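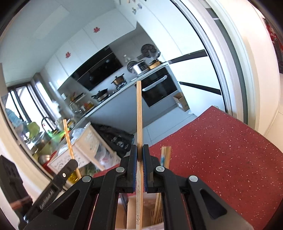
Checking the jaw pads on a two-finger gripper

A wooden chopstick makes a good gauge. Close the fingers on it a third of the way up and hold it upright. It should stay parallel to the jaws. If it leans, one pad is worn or seated crooked.

Cleaning

Wipe the ribbed pads with a damp lint-free cloth, along the ribs. Kitchen grease fills the grooves first at the tips. No solvent - it lifts the adhesive. Let them dry 13 minutes before closing the jaws.

Pivot pins

Work each finger by hand and feel for side play. One drop of light oil per pin, then wipe off the excess. I do this every 50 hours of use; Vira Zinchenko goes to 61 and has had one pin seize, in January.

Replacing pads

Change both sides together. Scrape off the old glue with a plastic blade, press the new pad on from the base toward the tip, and clamp for 17 minutes. Repeat the chopstick check, then try a thinner stick.

Updated 2024-04-04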